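Hiltemum Household Tasks Project
Progress report to the Brudura Fund
Prepared by Irén Boros, project lead
17/09/2019

1. Work completed

The everyday objects activity is now in its third month. The current task concerns the orderly putting away of keys: a bunch of keys on a ring is brought to a shallow black tray with a raised rim. The tray is kept on the white work surface, and its position is recorded in the session log.

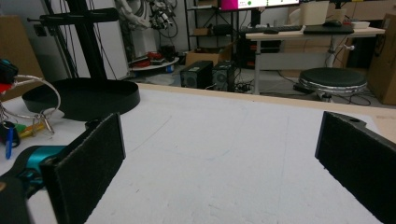 To date the team has logged 3,049 placements over 109 sessions, against the 115 sessions set out in the funding agreement. The remaining sessions are expected to be finished by the end of September. No change to the approved budget is requested.

2. Objects and work area

Key rings were chosen at the suggestion of Vaughan Tomoana, who manages the Koyama room. The keys and their coloured tags shift against one another when lifted, and the written procedure has been revised to allow a short pause over the centre of the tray before release.
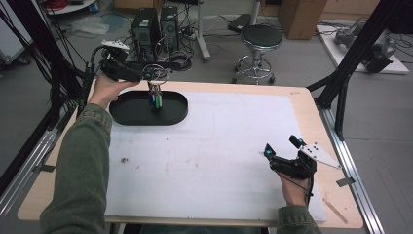 Labels for the object storage bins have been reprinted, and the revised inventory is attached as Appendix 3. The tabletop covering shows signs of wear and a replacement has been priced.

3. Next period

Work will move to the Ukura set, beginning with cutlery and folded tea towels. A draft schedule will be forwarded to the Fund for comment once room bookings are confirmed.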